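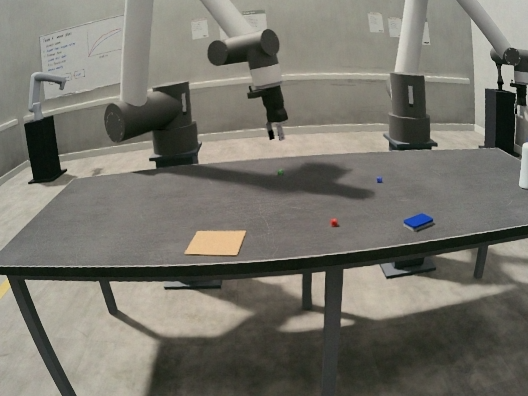 Should a book site be able to bin its readers' old reviews?

It probably can, if you ticked the box when you joined, but I think it's a rotten way to treat people who filled your site up for nothing.

I've been stewing on this one since Trateo put out its little announcement. If you don't use Trateo, it's a place where you log what you've read, give it some stars and have a moan about the ending. I joined years ago, mostly to keep track of which Grakard books I'd read (they all have a tower and a moon on the cover, and I'd bought the same one twice). Then I got chatting to people and, well, you know how it goes.

Anyway, Trateo now belongs to Ojo, and Ojo has decided that from December any review under 60 words will be removed. They call these "low-value contributions". I had a look at mine and I've got 59 of the things! One of them just says "Cried on the bus." I stand by it. It was a very good book and I did cry on the bus, and if you're wondering whether to read it in public then that's all you need to know.

Now, I do understand what they're up to. There's a lot of rubbish on there. There are people who give one star to a book that arrived late, and people who give five stars to a book that won't be out until next year, and I'd happily never see either lot again. But length has got nothing to do with it. The worst review I've ever read was well over 600 words long and spent most of them explaining the plot, including who did it. That one stays, by the way. I checked.

What they'll get is padding. Anybody who cares enough to keep their reviews will go back and stick a paragraph about the weather on the front, and anybody who doesn't care will lose them and drift off. So the site ends up with longer reviews and fewer readers, and I can't see who's meant to be pleased by that, apart from whoever sells the adverts.
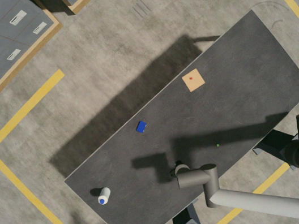
A square board and a blue block on a dark tabletop.

The bit that really gets me is the small authors. If you've sold a million copies you won't notice a few hundred short reviews going missing. If you're somebody who writes cosy mysteries in your lunch hour, those little "loved it, more please" comments might be all you've got. There's a writer on the Stostham readers' board, where I also spend too much time, who worked out she'd be left with 2 reviews on her first novel. She was very calm about it. I wasn't, on her behalf, and may have used some capital letters.

Someone on the same board told me that it's a free site and we can't complain. I don't buy that (sorry!). We wrote the reviews. Without them Trateo would be a list of books, and you can get a list of books anywhere. If Ojo wants longer pieces at the top then fine, sort them that way and put the short ones underneath where people can scroll down to them if they fancy it. Or at the very least give us a button so we can download the lot before they go. I've asked for one twice and had the same cheerful automatic reply both times.

In the meantime I'm copying mine out by hand into a document, which is slow going as I keep stopping to read them. I'd forgotten how cross I was about the third Grakard book. If you've got an account, go and save yours this week, and leave a nice long comment for somebody whose book you liked while you're there.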